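Gripper trials on the folding cell: where we have got to

The folding cell at Ovley has been running with the broad fingers since the start of the month, and this item is a short report for members who asked how they compare with the narrow ones. The plan was simple. We would do 100 picks with each set on the same cloths, keep the arms, cables and controller as they were, and write down every miss.

The narrow fingers went first. They got hold of a single layer well enough, but thin cloth slid out when the arm lifted quickly. We slowed the lift and lost fewer, at the cost of a longer cycle. The broad fingers hold better. Their trouble is that they tend to take two layers when we want one, mostly at the corners. 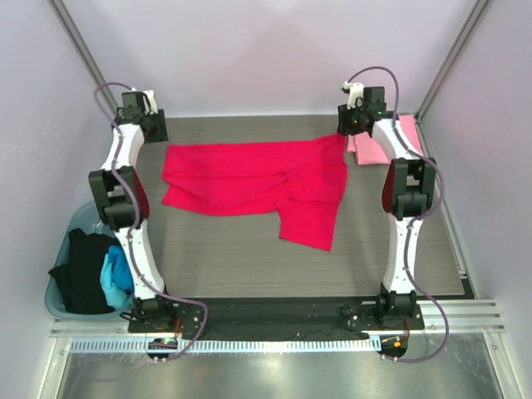
Corner picks make up most of the trial, and they are scored on whether the fingers close on the layer that was asked for. Before each pick both grippers are brought down over the cloth and held clear of it while the controller settles on a point. The red cloth is a fair test for this, with its layers out of line at the left end and a sharp corner at the upper right. A person would pick up either one without thinking. The controller has to be told which edge belongs to which layer, and it is still wrong more often than we would like when the two are the same colour.

The figures so far are for the broad fingers only, as the narrow set was run before we changed the score sheet and will have to be done again. Out of the 100 picks, 16 were misses. Most of those were double layers. Jean Ogilvie has gone through the sheets and marked which ones happened at a corner, and copies are in the Jilska folder for anyone who wants them.

We also tried the lift with one arm and with two. One arm is quicker to set up and good enough for shaking a cloth loose. For anything that has to be laid down square, the second arm needs to take hold before the first has gone far, or the cloth bunches under its own weight. 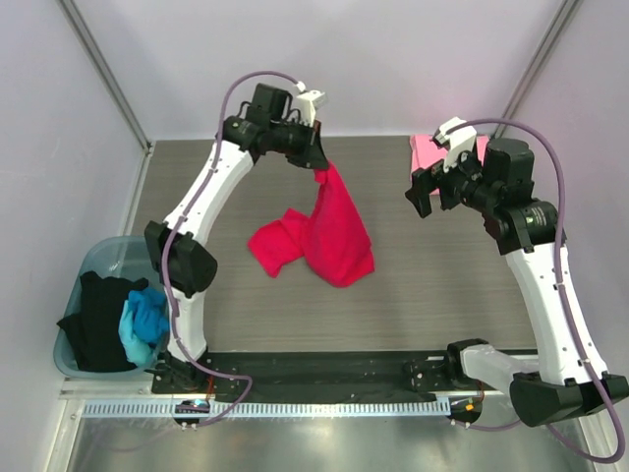
Wayne Hartley would like the closing force looked at before any more fingers are bought. His view is that the double picks come from squeezing too hard and too early, and that a softer first touch would cure half of them on the set we have. Begum has agreed to run it that way, with the lift speed left alone.

The narrow fingers go back on in November. Score sheets to Sadia, please, with the finger set written at the top.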